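20 Sep 2018

Play kitchen notes, continued from the back of the Gidivik binder

Spent the morning going through the little kitchen with Mervin, and I'm happy to say we're nearly down to a set I'd be glad to hand over. We began with everything out of tub 11, which took up every flat surface we had, and then talked ourselves through it piece by piece (with a good long detour about whether children still know what a colander is for – Mervin says his do).

The cookware stays as it is. I'm fond of the mint green, and the pot and the colander have the same soft colour as the slotted spatula, so they feel like a family. The big black pan is another matter. It's far too large beside the little stove with the blue top, and Mervin thinks it came in with the Bélanger lot, but it's a lovely thing to cook in if you're pretending, so I've left it for now.

Food is where we keep changing our minds. I'd like a proper breakfast and Mervin would like a barbecue. For today we laid out the strawberry, the banana bunch, the orange slice and the ketchup, with the round plate and the light blue bowl to serve on.

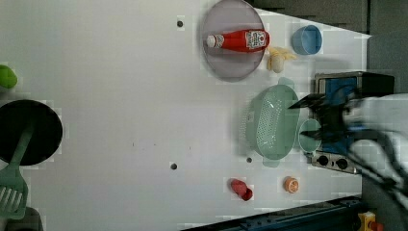
Bergþóra asked in March for something savoury that isn't a condiment, and she's quite right, so I've gone back through the Teller list and marked item 1149, the bread rolls. I'll write to them this afternoon. The colour of the plate still bothers me a little beside the mint, but I'll live with it for a few days before I grumble.

To do: new label for the tub, wash the spare bowls, ask Mervin where he put the tongs.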